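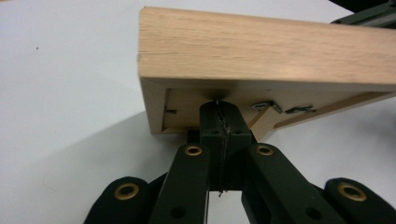

Catalog page 15

**The Ranholm Box**
Pale wood, open recess with raised rim, inner slat, metal fittings

Most people who come into the shop pick up a Ranholm and turn it right over before they ask us a single thing about it, and I have to say I love that. The underside is where you find out how a box is put together. On this one the broad face is plain, pale blond wood with a faint grain running along its length, and the open side has a raised wooden rim, thin side walls, an inner panel and a slat running across. There are a couple of small metal fittings in there too, tucked well inside the rim.

We've carried the Ranholm at Drakbridge ever since Bethel Mekonnen talked us into trying it (she'd been keeping seed packets in hers, and then buttons, and then her good scissors!). It has turned into the thing we reach for whenever somebody says they need "just a box" and doesn't much want plastic.

**About the wood**

The color wanders a little. One end may lean toward a warm beige and the other toward something lighter and pinker, even along a single board, and if you order two boxes they won't match perfectly when you set them side by side. We don't sort by shade. If that matters to you, write us a note with your order and we'll go through what's on the shelf and find you the closest pair we can.

The ends are squared off and you can see the end grain on them. You may also find a thin line near a corner, a seam or a small crack along the upper part. Fine lines like that are sold as first quality. If you have one that has opened up enough to catch a fingernail, please send us a picture and we'll swap the box, no fuss at all.

**Finish and care**

The face is smooth to the touch and comes without any wax or oil from us. A dry cloth is plenty for everyday dust. For a sticky mark, use a barely damp cloth and then let the box stand open overnight, away from the radiator. If you'd like a bit more glow, Sezer wax in the clear goes on nicely, and a 100 ml tin will last you for years. Try it on the inner panel first! It does deepen the color somewhat, and there's no going back short of sanding.

Check the screws once in a while with a small hand screwdriver. Snug is fine, and please leave the power driver in the drawer, as the side walls are thin.

**Ordering**

- Sold singly or in a carton of 10
- Lid: not included (the Drarnska lid is sold on the next page)
- Returns: unwaxed boxes only, in the original wrap
- Next delivery to the shop: October

Cartons ship flat side down with paper between the boxes. For school and library orders, call the shop and ask for Bethel, who keeps the list.

Page revised Jul 27, 2019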